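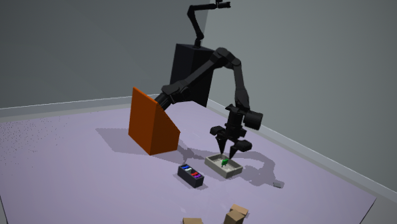
Efa Yorath asked at the end of last session whether a sourdough starter is really a living thing or just old flour with good press, and I've been looking forward to answering ever since. It's alive! Gloriously so — a spoonful holds wild yeasts and lactic acid bacteria that have worked out a way to share dinner.

## Session 2: What the starter is doing

The flour brings starch and a few enzymes. Add water and those enzymes begin cutting the starch into sugars, mostly maltose. Many of the bacteria love maltose. Some of the yeasts can't touch it at all, so they live on the other sugars and the two groups hardly compete (I still find this wonderful).

**Yeasts** give off carbon dioxide and alcohol. The gas lifts the dough.

**Bacteria** make lactic acid, which tastes like yogurt, and often acetic acid, which tastes like vinegar. The acid also keeps most molds out.

### Steering the flavor

- Warm, wet starter: milder, more lactic
- Cool, stiff starter: usually sharper
- Whole rye: faster, and more sour by the end

These are tendencies, and your kitchen gets a vote. Kagiso Steyn keeps a stiff one that comes out sweet as milk.

### Before next time

Feed your jar at 1:2:2 (starter, flour, water, by weight). Write down the time, the room temperature and the height of the rise every hour until it starts to sink. If it takes over 16 hours to peak, feed it again and bring both sets of notes.

Please smell it too! Ripe fruit, beer, green apple, nail polish — put down whatever comes to mind. A nail polish smell generally means it's hungry.

Reading: the Nel handout on enzymes, first half only. We'll get to gluten in session 3, so bring an apron and a dough scraper if you own one.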